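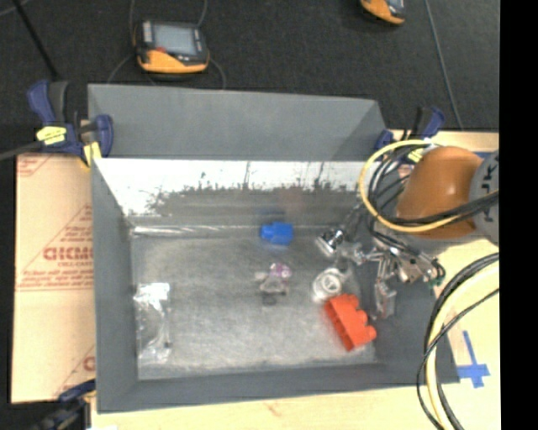

When does the Griscombe library reopen? The doors are due to open at 14 Mill Lane in October, a year after the old building's roof gave up.

Tegwen Jenkins, the branch manager, said nearly 4000 books had been moved and 47 were still missing, most of them guides to decluttering. The new site has a larger children's corner, a lift and a heating system with two settings — off and Portugal.

Houshang Shojaei, who runs the chess club upstairs, welcomed the move but asked whether the clock would be fixed. The council said it was looking into it, as it has been for years.

Overdue fines from the old branch will be carried over.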